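Opinion | Automation & Work

Pay the People Who Teach the Machines Like Teachers

I spent most of March at Vorport, watching people teach folding. The work is simple to describe. A person holds a gripper in each hand, with a camera on it, and folds a cloth using only those two grippers. The recordings are used to train a robot arm. A good folder at Vorport turned in 290 recordings in a week, and I think the job is badly understood by the companies that depend on it.

The usual view is that anyone can do this. Folding is easy, so showing a robot how to fold must be easy too. I tried it. With my fingers I can fold a dish towel without looking. With grippers I dropped it, pinched two layers when I wanted one, and dragged the whole pile sideways. It took me 46 tries to make one that the reviewer would accept.

What I was missing was patience at the edges. The experienced people slow down before they close on the cloth. They use one gripper to hold a layer still while the other moves. They also make the same choice each time the cloth lies the same way, so the recordings agree with each other.
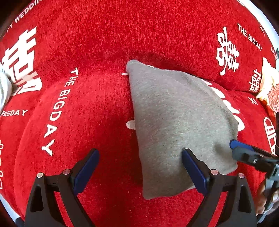 The other common view is that remote control will replace all this. At Prisau they use it already. The operator sits 9 feet from the arm and steers it with a pair of handles. I see the appeal. The robot only records motions it can really make, and nothing has to be translated later from a person's reach to a machine's. But it is slow, and the operators told me they lose the feel of the fabric. A sleeve catches and they find out from the screen, too late to ease off.

I would keep both. Remote control makes sense for heavy or dangerous work, or where the arm's own limits matter. For soft things at home, such as laundry and bedding, I would put the money into hand-held grippers and into the people holding them.

That second part is where I expect an argument. Most of these jobs pay by the recording. Pay by the recording and you get fast, careless folds, and then you pay someone else to throw them out. Brumia moved to hourly pay with eight paid hours of practice before anything counts. Its managers say the reject pile shrank. I can't check that, but it fits what I saw at the tables.

I would go further and let the folders write the instructions. The sheet I was given said to "grasp the corner," and half the cloths I picked up had their corners tucked underneath. The woman at the next table had her own method for those, and it was better than the sheet. It should have been on the sheet.

Chiu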